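This site uses cookies to remember your reading preferences. Accept | Manage settings

Preparing and Finishing Small Solid Cubes for Classroom Counting Sets

Reading time: 8 minutes

The Pultholm Learning Materials Service supplies counting and sorting sets to schools in the district. Each set holds 40 cubes in a lidded tray. The following procedure applies to all staff and placement students who prepare cubes for issue, and it replaces the sheet previously kept in the tray room.

Before you begin

Clear the bench and wipe it with a damp cloth. You will need a soft brush, a lint-free cloth, mild dish soap, a bowl of lukewarm water, a sheet of fine sanding paper (grade 300) and a drying rack. Solvents must not be used on colored cubes.

Step 1. Sort by color

Empty one tray at a time. Place the cubes in rows by color and set aside any that do not belong to the set. Cubes from the older Velov sets are slightly larger and should go in the return box by the door.

Step 2. Inspect each cube

Hold the cube under the bench lamp and turn it so that every face is seen in turn. Orange is the color most often misjudged at this stage. A face turned toward the light will look more yellow than its neighbor, and a shadow lying across a face can pass for a stain. Turn the cube before recording a fault.

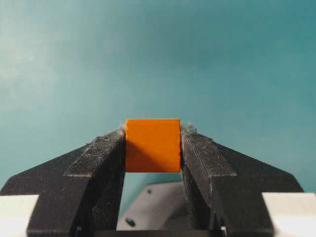 Bench Practice Leaflets, No. 534

The orange cube has a matte surface and slightly rounded edges, and both are features to preserve. The upper face looks brighter than the front, where a diagonal shadow deepens the color at the lower left. Differences of this kind are caused by lighting and are not grounds for rejection. A cube should be rejected only if the color varies when all faces are viewed in the same light.

Step 3. Clean

Brush away dust and lint first. Fibers left on a cube will spread through the wash water and settle on the rest of the batch. Wash no more than eight cubes together, rinse them in clean water, and dry each one with the cloth before placing it on the rack. Allow nearly an hour before handling them again.

Step 4. Smooth the edges

Run a fingertip along all edges. Where a burr is felt, draw the edge lightly across the sanding paper in one direction, two or three strokes at most. Do not sand the flat faces — this leaves a shiny patch that cannot be removed. Cubes with chipped corners are to be withdrawn.

Step 5. Return to the tray

Fill the tray by color, close the lid and initial the card. Incomplete sets stay on the lower shelf until replacements arrive from the Ibrahim Street store. Replacement orders close at the end of December.

Related items
Labeling Lidded Trays
Care of the Zarex Balance Scale
Storing Pattern Blocks Over the Summer
Return Box: What May Be Accepted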